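19/03/2020 – arm bench, sandwich task

Swapped the Dunne two-finger for the Veltcombe soft one after lunch. Same arm, same controller, speed held at 100 mm/s. Round tray for the fillings, paper plate for the build. Cheese slice is the awkward one, fingers want to slide over it.

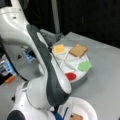 Cable still drags on the wrist joint near full reach, needs re-routing before the long run. Force limit on the Veltcombe left at default, will try lower tomorow. Kevin Ní Chonaill has the Clulledora logs – ask for up to 108 picks, not the lot. Lettuce: no verdict yet.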